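Kevska Bench Cell Guide, Section 4: Mounting the Bin and Routing the Arm Cables

4 min read
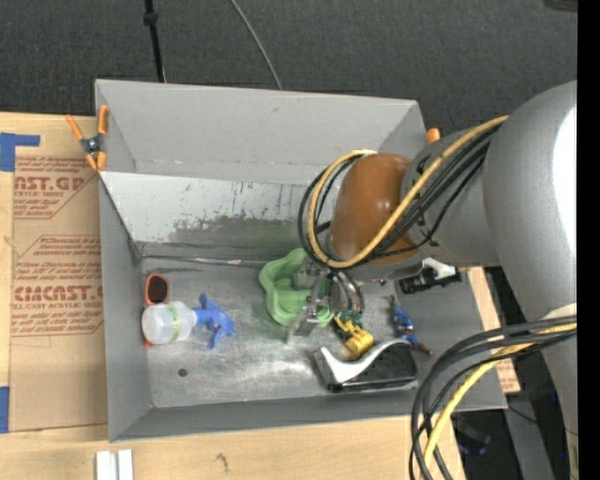

Complete Section 3 (arm base and emergency stop) before starting this section. The bin must stay in one position relative to the arm base, or the taught poses from Section 6 will drift. Spring clamps on the rim are enough for light objects such as toys, a spray bottle or a small plastic container. Heavier parts need the bolted bracket in Appendix B. The cables follow the outside of the arm and form a wide loop at the wrist, and the size of that loop is set in steps 6 to 8.

Tools and parts: gray bin, spring clamps, blue tape, hook-and-loop straps, Dutby wrist cable kit, tape measure.

4.1 Placing the bin

1. Switch the arm off at the controller and wait for the status light to go out.
2. Set the bin on the table with its long side facing the arm base. Measure 436 mm from the center of the base to the near wall.
3. Mark the corners of the bin on the table with tape.
4. Fit a spring clamp at each upper corner of the rim. Push down until the jaws bottom out.
5. Press on each wall by hand. If the bin shifts off the tape marks, reposition it and repeat step 4.

Note: Scratches and worn paint inside the bin do not affect picking. Bright reflections from a bare metal floor can affect depth readings. See 5.3 for exposure settings.

4.2 Routing the cables

6. Lay the gripper cables along the upper link and strap them loosely at two points.
7. Leave a free loop beside the wrist cover. Do not strap inside the loop.
8. Turn the wrist by hand through its full range in both directions. The loop must not pull tight or catch on the gripper fingers.
9. Strap the remaining cable at the base and plug it into the Sikden I/O box.

CAUTION: Keep hands out of the bin whenever the arm has power. The gripper can close without warning after a controller restart.

4.3 Setting the floor height

10. Power up in manual mode at the lowest speed.
11. Jog the empty gripper down over a clear part of the floor. Stop when a sheet of paper just slides under the fingertip.
12. Save the pose as BIN_FLOOR. Set the lower limit 4 mm above it.

If the controller reports fault 1176, the wrist has passed its soft limit. Jog it back and repeat step 8.

Related sections
Section 5: Camera Height and Exposure
Section 6: Teaching Pick Poses
Appendix B: Bolted Bin Bracket
Rajput Gripper Fingertip Replacement

This site uses cookies to remember your settings. Accept | Manage preferences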